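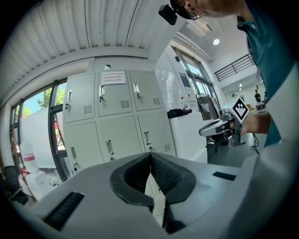
The clock at Govville stopped with 55 seconds left in the third period, and the play did not.

Nigel Blackburn was in the timekeeper's box. He had the console in front of him, a Yeoman two-channel unit with a separate switch for each penalty, and he had pressed start when the puck left the linesman's hand. The display over the east goal went to 54, returned to 55 and stayed there. He pressed start again. Then he took the stopwatch from the shelf and set it running, which the procedure required him to have done at the face-off.

Govville led Henard 2-1. Henard had withdrawn the goaltender and had six skaters on the ice. The attendance had been announced as 926, and most of it was looking at the puck.

The Henard centre shot from the top of the left circle. The rebound came out to the blue line, was held in, and was shot again. It went in off a defender's skate. The referee pointed at the net, and the Henard bench emptied as far as the boards.

It was some moments before anyone looked up at the display, which said 55.

The referee came over to the box. He was called Hooman Akbari, and he had worked the Rivenum league long enough to keep his voice low near the microphones.

"What have you got?"

"Thirty-one on the watch," said Blackburn.

"From the drop?"

Blackburn considered the watch. It was accurate to a hundredth of a second. The interval between the drop and the moment he had picked it up was not recorded anywhere.

"From after the drop," he said.

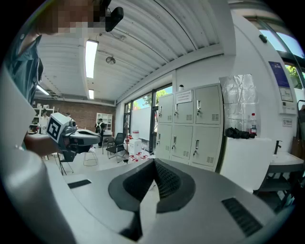 Akbari wrote this down. He called both captains to the crease in front of the box and told them the goal was good, because the time elapsed could not on any reading exceed the time available. The Govville captain asked how he knew. Akbari said that the watch gave thirty-one, the period had 55 to run, and the difference was twenty-four. A delay of twenty-four seconds in picking up a watch would have been noticed.

The captain looked at Blackburn, who looked at the console.

There remained the matter of what to put on the clock. Blackburn went back over it. He had pressed start, seen the display move and return, and pressed start again. He had reached to his left. The watch had been under the penalty sheets, so he had moved the sheets. He performed these actions again with his hands on the shelf, at what he believed to be the same speed, while the second linesman timed him. The result was four seconds. He did it once more and it was five.
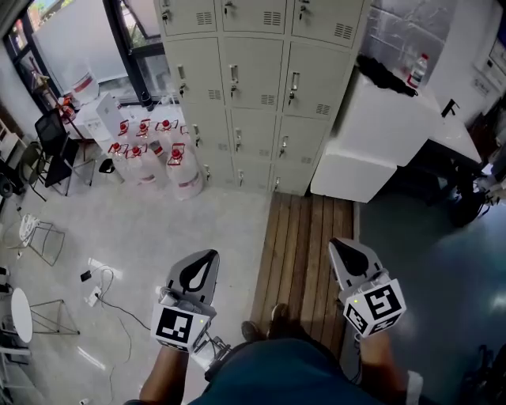 "Which one do we use?" asked the linesman.

"The longer one," said Akbari. "Thirty-one and five is thirty-six. Put up nineteen."

Blackburn switched the console off at the wall, waited for the lamp to go out and switched it on again. He entered the period, the score and the time. The display over the east goal showed 2-2 and 0:19. Both benches were told, and the announcer read it out twice.

The puck was dropped at centre ice. Blackburn pressed start with his right hand and the watch with his left. The Govville winger chipped it into the corner and two players went in after it. The display went to 18, then to 17. He kept his eyes on it until ten, and after that he watched the corner.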